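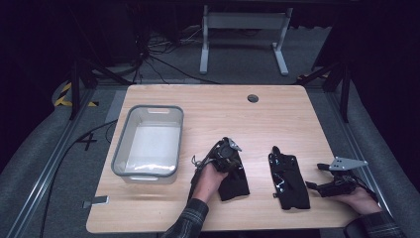 去年照着旧版手册装完,第一晚录的数据有一半不能用,所以新版里凡是写“通常没问题”的句子,请改成要量什么、量到多少才算过。这是社员Bashir在旧版页尾留的言。意见我们收下了,下面这一章就是按这个要求重写的。能给出数的给数,给不出的就直说没测过。

第三章 手持夹爪的安装与开机检查

适用范围:Jakell机器人社,“Brovik”双手采集项目,左右手各一只手持夹爪。2024年1月修订,10月版作废,请不要再传旧的PDF。

3.1 开始之前

套件说明书称整套“五分钟即可上手”。我们没有人做到过。第一次装的同学请留出70分钟,而且不要安排在比赛前一晚。

需要准备:
左、右夹爪各一只
三角支架及配套螺丝
绑带、手套、理线扣
内六角扳手一套
软布一块,用来擦指垫
一张空出来的桌子,桌面不要铺垫子

注意:说明书说左右夹爪的支架可以互换。孔位确实对得上,但换过以后朝向会偏,软件不报错,回放时才看得出来。请按标签装。

3.2 安装步骤

1. 先不接线。把夹爪平放在桌上,用手开合几次,感觉有没有卡滞。有卡滞就停下,去看3.5节。

2. 装三角支架。螺丝先全部带上,再交叉拧紧。一颗一颗拧到底的装法,我们试过,支架会歪。

3. 戴手套,穿绑带。绑带松紧以手腕能自由转动、夹爪不晃为准。这条标准很主观,我们知道,目前没有更好的写法。

4. 接线。线从手腕外侧走,留出抬手的余量,再用理线扣固定。线不要从桌沿下面绕,抬手时容易挂住。

5. 另一只手重复以上步骤。第二只必须请同学帮忙,戴着一只夹爪去拧另一只的螺丝,是去年摔坏支架的原因。

小心:接线以后不要把手指伸进两指之间去试夹持力。Rerkura的宣传页写着“夹持力对人手安全”,没有给出数值,也没有写测试条件。在拿到这两样之前,社里一律按不安全处理。

3.3 空夹检查

空夹检查的目的,是确认两指在什么都不夹的时候位置正常。很多人跳过这一步直接去抓东西,然后把抓不稳归到算法头上。

1. 把夹爪放低,靠近桌面,两指完全张开,中间不放任何物品。

2. 看腕部相机的画面。左右两指都应当入画,指垫内侧大致相对。只看得见一指的,回到3.2第2步重装支架。
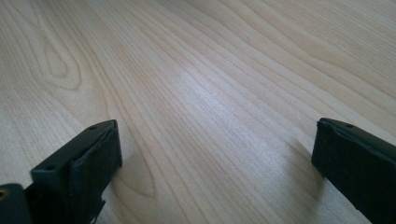
3. 保持张开,读软件里的开度值。我们这批夹爪张开时的原始读数是1688,合拢时是303。你的读数不一样不一定是坏了,但要记到登记表里,以后只跟自己的记录比。

4. 慢慢合拢,再慢慢张开,重复几次。每次回到张开位置,读数应当回到同一个值附近。“附近”到底允许差多少,说明书没写,我们的样本也太少,暂不给范围。

5. 桌面如果反光,换一个角度再看一遍。软件自带的“自动曝光优化”开和关,我们对比过,看不出区别。默认关闭,少一个变量。

注:有同学问木纹会不会干扰定位。有可能。纹理多的桌面特征点多,按道理是好事,但重复的平行纹路也可能造成误匹配。两种说法社里都有人坚持,谁也没拿出对照数据。愿意做这个实验的同学请在群里报名。

3.4 试录

1. 新建一个试录任务,名称里写明“试录”,不要混进正式数据。

2. 双手离开桌面,静止片刻,再开始动作。

3. 任务只做最简单的:拿起一件东西,放下。不要第一次就叠衣服。

4. 停止录制,立刻回放,从头看到尾。只看缩略图不算看过。

关于数据量:套件厂家的教程暗示,录得越多模型越好。上学期我们录了539段,训练出来的策略换一张桌子就不会动了。问题究竟出在数量、质量还是训练方法,至今没查清。所以本手册不规定每人要录多少段,只规定每段录完要回放。

3.5 常见故障

开合卡滞
先检查指垫边缘有没有翘起,再检查线是否压在绑带下。不要上润滑油,油会沾到指垫上。

回放时轨迹突然跳一下
多半是手动得太快,或者相机被袖子挡住。长袖请挽起来。软件的“轨迹平滑”能把跳变抹掉,看上去很漂亮,但抹掉不等于修好,这样的段请删除重录。

左右手时间对不上
重启采集程序。重启后仍然对不上,就两只都断电重来。原因不明,厂家的答复是“升级固件”,我们升级过,没有改善。

开度值不变
检查接头是否插到底。插到底仍不变,停用并贴条,写上现象,不要只写“坏了”。

3.6 收尾

断电以后再拔线,拔的时候捏住接头。夹爪放回箱内,指尖不要受压。登记表当天填完,读数那一栏不许写“正常”,要写数字。

标定的内容见第四章。第四章还没有重写,里面提到的精度数字抄自厂家资料,使用前请自己量一遍。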